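From: Atieno Ondieki
To: the refinishing list
Subject: Re: Waxing a big round top, and what to do about the seams

Kumaresan Panicker wrote:

> I've picked up a round table for the back room and I love it, but the
> top is pale and bare and I'm scared of turning it orange. It's also
> made in sections, with a couple of seams you can feel with a
> fingernail. Do I fill those before finishing? My wife wants to eat at
> it and I want to work at it, so it has to put up with coffee as well
> as a laptop. What would you all do?
>
> Kumaresan

Oh, Kumaresan, I'm so glad you asked, I've wanted an excuse to go on about round tables since April!

Please don't fill the seams. I did that on my first one, with a tinted filler that matched perfectly in the can, and by the next winter it had cracked and was standing up in little ridges. The sections want to move a bit. I let the lines show now and I've grown really fond of them, especially where they run across the curve of the grain.

On the orange question, Bleddyn is right (his message this morning) that ordinary oil will warm up a pale wood more than you'd like. I use the Mellor white wax, two thin coats, with a light rub at 300 grit between them. Thin means thin! Put it on with a cotton rag, give it ten minutes, then wipe off everything that will come off. If it still feels tacky the next morning you left too much on. I tried the Pundow one as well and it's lovely stuff to work with, smells great, but it went yellower on my test board, so do a patch on the underside first.

Coffee is fine if you get to it the same day. Laptops are no trouble at all. The one thing I'd watch is the spot where your wrist sits, as it gets polished by your sleeve and ends up shinier than the rest. Mine gets a quick buff all over every month or so and it evens out.
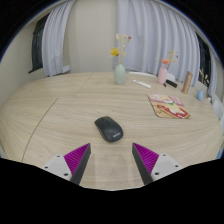

For sharing the table between meals and work, I keep my side down to as little as possible, and the flowers live at the far edge where no elbow will find them. Dried ones are brilliant for this, no water rings and nothing dripping on fresh wax. If you do want fresh flowers, put a saucer or a cork mat under the vase, especially an unglazed one, and check it after the first night.

Declan, did you ever finish that oak top? You promised us pictures! And if anyone has tried the white wax on ash I'd love to hear how it went, I have a bench waiting.

Atieno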